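Foro Casa Vieja › Paredes, suelos y techos › Papel pintado

Tema: ¿Quitar el papel de hojas o aprender a quererlo?

Seren Pumphrey
Hola a todos, y perdonad de antemano el ladrillo que viene, que cuando me pongo a escribir no sé parar. Llevo meses leyéndoos en silencio (me habéis salvado ya una barandilla y dos persianas) y por fin me decido a preguntar algo mío.

Hemos comprado la casa de una señora mayor en Landeg, una casa estrecha, de esas con el pasillo larguísimo y la cocina al fondo, y resulta que casi todas las paredes están empapeladas. El dormitorio pequeño lleva una raya azul que se cae sola y no me da ninguna pena. Pero el comedor tiene un papel de hojas grandes que, según quién entre por la puerta, es una maravilla o un espanto. Mi madre dice que le recuerda a la consulta de un dentista de cuando era niña. Mi pareja lo quitaría mañana mismo y pintaría de blanco roto. Y yo, que el primer día dije «esto fuera», llevo tres semanas desayunando delante de él y le estoy cogiendo cariño.

Por detrás hay yeso antiguo, eso lo sé porque en la esquina del radiador se ha levantado un trozo y se ve. También se adivina otra capa de papel debajo, verdosa, muy fina. ¿Vosotros qué haríais? ¿Se puede conservar un papel así sin que la habitación parezca un museo? ¿Y si lo quito, me voy a encontrar la pared hecha polvo?

Gwion Humphreys
Bienvenida, Seren, y nada de pedir perdón por escribir largo, que en este foro el que menos se enrolla soy yo y ya verás.

Te cuento mi caso. En mi casa había papel en el techo. En el techo, sí. Lo quité con vaporeta alquilada un fin de semana de septiembre, convencidísimo de que el domingo por la tarde estaría pintando, y lo que hice el domingo por la tarde fue recoger yeso del suelo con una pala. El vapor es estupendo para el papel y bastante malo para un enlucido viejo: si se insiste demasiado en el mismo punto, se ablanda y se viene abajo con cola y todo. Al final pagué a un yesero, y lo pagué contento.

Mi consejo es que no toques nada hasta haber golpeado toda la pared con los nudillos. Donde suene hueco, pon una crucecita con lápiz. Si te salen cuatro cruces, adelante. Si te sale un cementerio, deja el papel donde está, que igual es lo que sujeta la pared.

Maham Ghumman
Yo voy a llevar la contraria, con todo el cariño. Los papeles estampados grandes se comen la habitación. En un pasillo o en un aseo pueden tener gracia, porque pasas y te vas, pero en un comedor, con la mesa, las sillas, el mantel y la gente hablando... a mí me agotan. Viví cinco años con unas peonías y el día que las arranqué dormí mejor, y eso que estaban en el salón.

Además, Seren, fíjate en una cosa: dices que hay otra capa debajo. Dos capas pegadas una sobre otra casi siempre acaban dando guerra, porque tira la de arriba de la de abajo y se abren las juntas. Si ya se ha levantado junto al radiador, el resto irá detrás tarde o temprano. Quítalo bien, con agua tibia, un chorrito de suavizante y paciencia, sanea la pared y pinta. Y te guardas un trozo enmarcado de recuerdo, que queda precioso.

Mali Lewis
¡Ay, no, por favor, que no lo quite! Maham, te leo siempre y casi siempre te doy la razón, pero en esto no puedo.

Tengo debilidad por esos papeles botánicos y creo que tienen muy mala fama por culpa de lo que les ponemos delante. Un papel de hojas con muebles oscuros, cortina gruesa y lámpara de flecos es una tumba, de acuerdo. El mismo papel con una mesa clara y muebles sencillos es otra cosa, respira. El fondo beige ayuda muchísimo, porque va con casi todo, y los marrones son mucho más agradecidos que los verdes cuando anochece y enciendes la luz. Me refiero a un dibujo de este tipo, con hojas grandes marrones y crema, tallos finos que se rizan y bayas pequeñas.

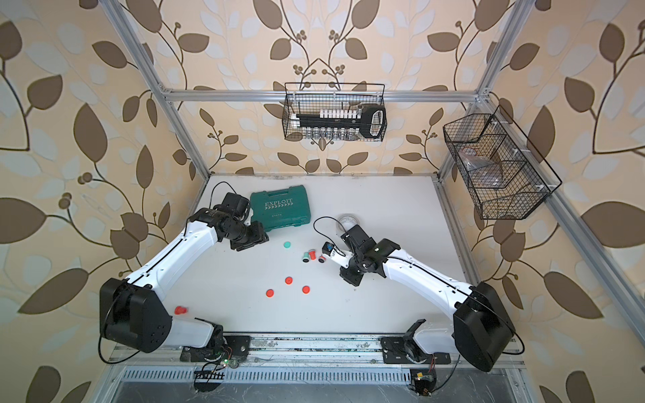
Myrto Giannakopoulos: pues a mí me convence el color, pero sigo pensando que lo primero es averiguar si el papel de Seren es lavable o no, porque en un comedor se mancha todo. Coge una esponja apenas húmeda y pásala en un rincón detrás de un mueble. Si el agua se queda en gotitas, tienes un vinílico y puedes vivir con él veinte años. Si se oscurece enseguida, es papel papel, y ahí cualquier salpicadura de tomate se queda para siempre. Yo lo aprendí con una sopa de remolacha en casa de mi suegra, y no quiero hablar más del tema.

Lo de las dos capas tampoco me parece tan grave como dice Maham. Si la de abajo está bien agarrada y solo falla una esquina, se levanta un poquito con espátula, se mete cola con pincel fino y se aprieta con un rodillo de juntas. Diez minutos y a otra cosa.

Maham Ghumman
Diez minutos, dice. Myrto, yo he pegado esquinas junto a un radiador y al invierno siguiente estaban otra vez arriba, saludando. El calor reseca la cola, no hay más. Se puede hacer, claro que sí, pero que Seren sepa que va a tener que repetirlo.

Myrto Giannakopoulos
Eso es verdad, te lo concedo. Junto al radiador conviene cola para vinílicos, la de bote, que aguanta mejor que la de polvo. Yo uso la de Brurine y estoy encantada, aunque huele a demonios los dos primeros días.

Gwion Humphreys
Con la de Brurine, cuidado si el papel es fino, que a mí me dejó cerco. Prueba antes en un retal, o en la parte de detrás del aparador.

Seren Pumphrey
¡Madre mía, qué cantidad de respuestas! Muchísimas gracias, de verdad, da gusto.

He hecho los deberes. Lo de los nudillos: suena hueco debajo de la ventana y en una franja junto a la puerta, y lo demás suena bastante macizo, diría yo, aunque confieso que tras media hora dando golpecitos ya me sonaba todo igual. Lo de la esponja: se oscurece. Así que es papel papel, Myrto, y en esta casa se come con tomate.

Mali, tu foto se la he enseñado a mi pareja y ha dicho «hombre, así...», que en su idioma es casi un sí. El nuestro es más apagado, con hojas más pequeñas, pero va por ese camino. Estoy pensando en dejarlo en la pared del fondo y quitarlo en las otras. ¿Es una chapuza? ¿Se nota mucho el corte?

Mali Lewis
¡No es ninguna chapuza! El corte hazlo siempre en la esquina, con cúter nuevo y regla metálica, y deja que el papel doble un par de milímetros hacia la otra pared. Luego pintas hasta ahí y queda limpísimo. Para el color de las demás, saca el tono del fondo del propio papel y sube un punto la luz. Blanco puro no, que al lado de un beige antiguo lo hace parecer sucio.

Y para las manchas, un barniz mate al agua para papel pintado. Hay uno de Zurnby que no amarillea, a mí el bote me costó 70 y me sobró la mitad. Caro es, no te voy a engañar – pero pruébalo primero en un trocito, que con los papeles viejos nunca se sabe si la tinta va a correrse.

Maham Ghumman
Una sola pared me parece buena solución, fíjate. No retiro lo de las peonías, pero una sola pared la aguanto hasta yo. Eso sí, la zona hueca de debajo de la ventana mírala antes de nada, que ahí suele haber humedad de condensación, y de poco sirve pintar encima.

Gwion Humphreys
Apoyo lo de la ventana. Y si necesitas rodillo de juntas, en el almacén de Rultside los tienen sueltos junto a la caja, no hace falta comprarse el juego entero.

Seren Pumphrey
Pues decidido, se queda la pared del fondo. El miércoles viene una persona a mirar lo de la ventana, y mientras tanto iré quitando el papel de la pared de la puerta con agua tibia y suavizante, sin vaporeta, Gwion, te lo prometo. Si debajo de la capa verdosa aparece una tercera, volveré por aquí a llorar un rato.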